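3.2 Driver sessions and instruction conditions

Sessions were held at the Prurnbridge circuit over two blocks in May. The circuit has a short main straight, a tightening right-hander at its far end and a slow complex behind the paddock. It was chosen for its wide paved run-off and for the regular club calendar, which made recruitment simple. A total of 37 licensed amateur drivers took part, all of whom had completed at least one novice day at the same venue. Drivers with a current race licence were excluded.

Each driver used one of two rental cars prepared by Vekari. Both were rear-wheel-drive coupes on the same make of semi-slick tyre, and tyre pressures were set cold before every session. Drivers completed 8 timed laps without instruction, came in for a break, and then went out again under one of three conditions: instructor in the passenger seat, instructor on the radio, or written notes only. Allocation to a condition was fixed before the day began and was not changed if the weather turned.

After removal of in-laps, out-laps and laps affected by yellow flags, 817 laps remained from an initial 906. Most of the excluded laps came from the first block, when a coolant spill at the complex closed the track twice. Lap times were taken from the circuit's own timing loop. Brake pressure, steering angle and throttle position came from a logger mounted behind the passenger seat.
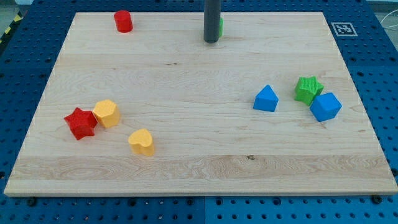
Figure 3. Small coloured blocks on a light wooden board, with the blue perforated platform beneath.

Braking point was defined as the distance from the apex at which brake pressure first rose above the resting value and stayed there until turn-in. This follows Ng, who used the same definition for club drivers on a longer circuit. Where a driver braked twice for a corner, the first application was used. We did not correct for differences in approach speed, and the reader should keep this in mind when comparing the two cars.

Drivers in the passenger-seat condition moved their braking point later at the tightening right-hander and earlier in the slow complex. The radio group showed the first of these changes but little of the second. In the written-notes group the spread between laps narrowed, although the average braking point hardly moved. Steering corrections at mid-corner fell in all three conditions, and some of this fall is likely to reflect familiarity with the car.

A follow-up at Murkevley, a narrower circuit with less run-off, was planned with the same drivers. Only the radio condition could be completed there, and those laps are treated separately in Section 4.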